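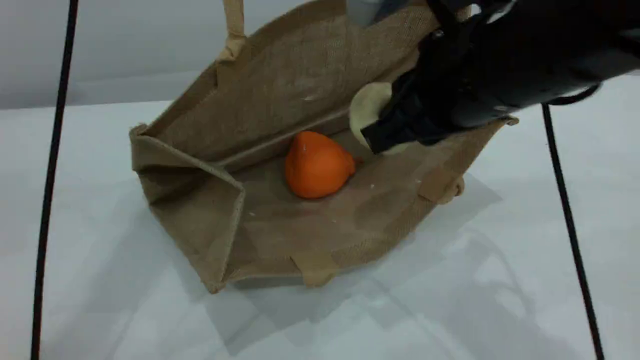

How to wash a jute or burlap bag without wrecking it

Short version first. Cold water, hardly any of it, and flat drying. Never the machine. Long version below, for anyone whose bag already smells like onions.

What you need

Small bowl of cold water
A drop of mild dish soap - clear if you have it, dyed soap can tint the fabric
Soft brush, old toothbrush is fine
Two clean towels, white or very pale
Baking soda
Newspaper, plain paper, whatever, for stuffing

Before you start

Empty it. All the way, corners too. Onion skins, receipts, the grape from last May. Turn it upside down outside and smack the bottom. Then check for a lining. Lots of market bags have a thin plastic coat inside, and that part you can just wipe with a damp cloth. Dont scrub it, it peels.

Test the color. Damp white towel, press on a hidden spot, count to 7. Brown on the towel? Some is normal with jute. A lot means dry cleaning only - baking soda and a brush, stop there.

Dry clean first

Sprinkle baking soda inside, shake it around, leave overnight. Next morning brush it out, going with the weave. Half the time this is enough and you can skip the rest. My Brunton bag has never had more than this done to it and it still goes to the Turkcombe market every week.

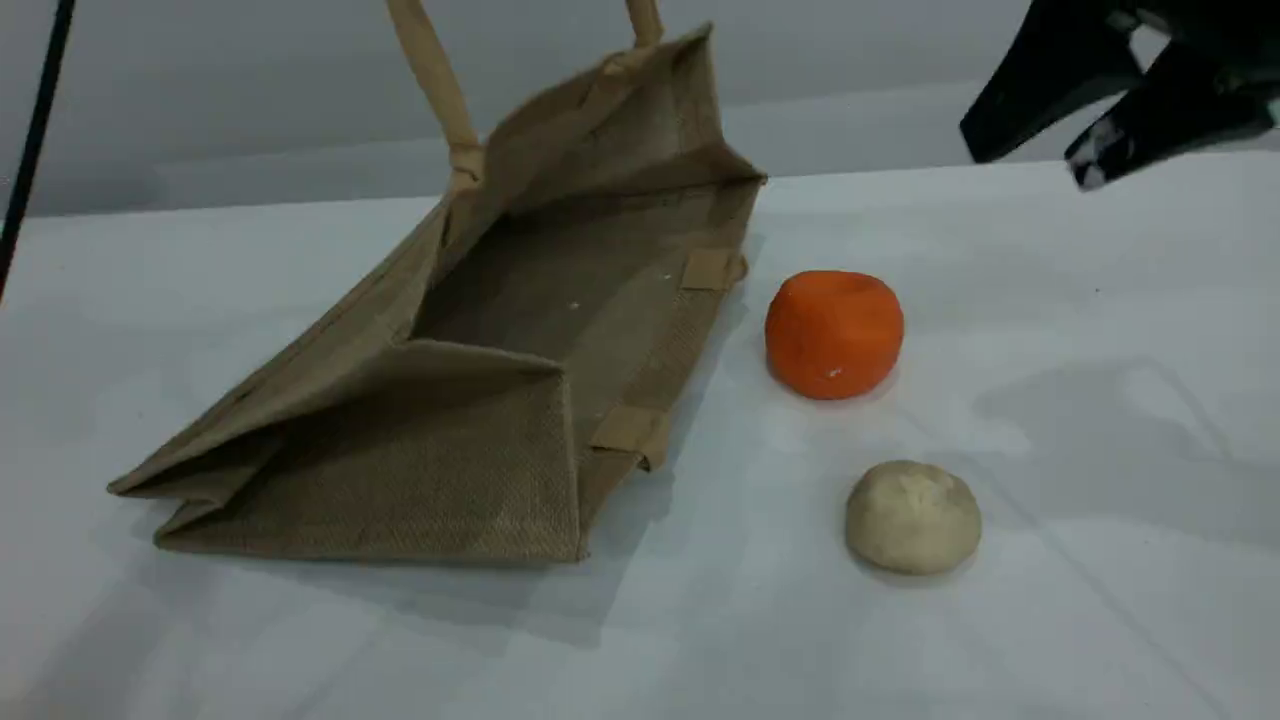
Can I put a jute bag in the washing machine?
Keep it out of the machine, even on delicate. Jute shrinks, goes limp, sheds fiber into the drum and comes out with the handles twisted.

Spot cleaning

Mix the soap in the cold water. Dip the brush, flick most of it off. Work from the outside of the stain to the middle, small circles, light hand. Blot with towel. Repeat with plain water to get the soap out - leftover soap leaves a ring that looks worse than the stain did. Don't go past 2 rounds in one day, let it dry and see.

Grease: cover with cornstarch, leave a few hours, brush off, then soap.
Fruit juice: blot right away, cold water only. Old juice stains fade but dont usually leave.
Mildew: white vinegar and water, half and half, dab, then air. If it still smells after a couple of tries, toss the bag. Not worth it near food.

Drying

Most important part and the one people rush. Press with the second towel, stuff the bag with paper so it keeps it's shape, lay it flat somewhere airy. Out of direct sun, sun makes jute brittle and yellow. Swap the paper when it gets damp. No hair dryer. No radiator, I ruined my Irow tote that way. 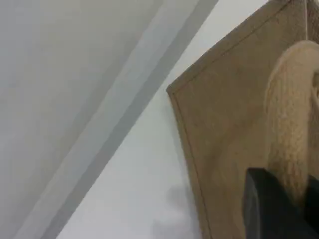 Pale walls, gray stripes.

Getting the shape back

Creases from folding? Wait till fully dry. Damp cloth over the crease, medium iron on top of the cloth, few seconds, lift. Not on anything with a plastic lining, it will melt. Handles you can just pull straight by hand while they're a bit damp.

Storing it

Somewhere dry, not under the sink. Stand it up or hang it, lightly stuffed if you have room. I keep the big Rulov one on a hook by the back door and it gets a shake when I come in.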